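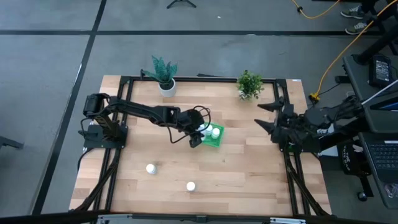 Department of Consumer and Household Studies, Reltstead

3. How people put things away at home

3.1 Small bottles and the trouble they cause

We came to the question of small bottles rather slowly, and it may help the reader to know how. Our first round of interviews was meant to be a general one, covering everything from winter coats to baking pans, and we had set aside only a few minutes at the end for what we were then calling "odds and ends." Those few minutes kept running over. People who had been polite but a little bored while talking about their closets would sit up and start telling us, with real feeling, about the shelf over the bathroom sink, or the cupboard next to the stove where the vanilla and the food coloring and the cough syrup had all ended up side by side. By the time Judite Moreira had typed up the first set of notes, it was plain that this subject deserved a section to itself.

By a small bottle we mean any capped container that an adult can pick up comfortably with one hand and that is kept for use a little at a time. Figure 1 shows capped bottles of this general sort, with several grouped in a tray and two more standing outside it. We left out drinks, which are bought and finished on quite a different rhythm, and we left out anything kept in a garage or shed, much as we would have liked to include it.

Figure 1. White-capped bottles in and beside a green plastic tray.

The households came from two towns, Reltstead and Botness, and 46 of them agreed to keep a storage diary for us through September. Each household wrote down where a bottle was taken from, where it was put back, and who did the putting back. Taken together the diaries gave us 3,874 entries, of which 2,432 concerned bottles kept in the kitchen. The rest were mostly from bathrooms, with a modest number from bedrooms and hallways and, in one cheerful case, a piano bench. We are very grateful to everyone who kept writing after the novelty had worn off, and we can tell from the handwriting that for some of them this took a good deal of patience.

3.2 Trays, baskets and open shelves

Most of the homes we visited had at least one place where bottles were meant to live, and the form of that place mattered more than we had expected. Where bottles stood directly on a shelf, people tended to describe them by position: the tall one at the back, the one behind the salt. Where they stood in a tray or a basket, people described the whole group by what it was for. They spoke of "the baking things" or "the cold and flu things," and they would often lift out the entire group and carry it to a table or counter before choosing what they wanted. Madalena Peixoto, who carried out most of the Botness visits, suggested the name "carried groups" for these, and we have kept it through the rest of the paper.

Carried groups had one drawback that came up again and again in the interviews. A bottle taken out of the group was easily left behind when the group went home to its shelf. One father of three told us that his counter was "where the vitamins go to retire." A retired schoolteacher in Reltstead had settled the matter by refusing to put her tray away until every bottle was back in it, and she admitted that this sometimes meant the tray stayed out until bedtime. We heard both of these approaches, or something close to them, in a good many other homes, usually described with a laugh and a glance at whoever else was in the room.

Open shelves brought their own difficulties. Bottles at the back were forgotten and bought again, and labels turned toward the wall were a steady source of grumbling. Romain Pons asked each household to show him the bottle they had owned the longest, and in 5 homes the people could not say what was inside it. Several of these bottles had moved house with their owners at least once.

3.3 Who puts the bottle back

The diaries were less tidy on this point than the interviews. Asked in person, nearly everyone said that the last user put the bottle away. On paper the picture was more mixed, with a fair amount of quiet clearing up done by one adult late in the evening, often as part of wiping down the kitchen. Inês Morais has gone back over these evening entries with some care, and her reading is that the person clearing up did not usually think of it as a separate chore, so it went unmentioned when we asked about chores directly. We take this up again in Section 4, along with the notes that children added to the diaries in the margins.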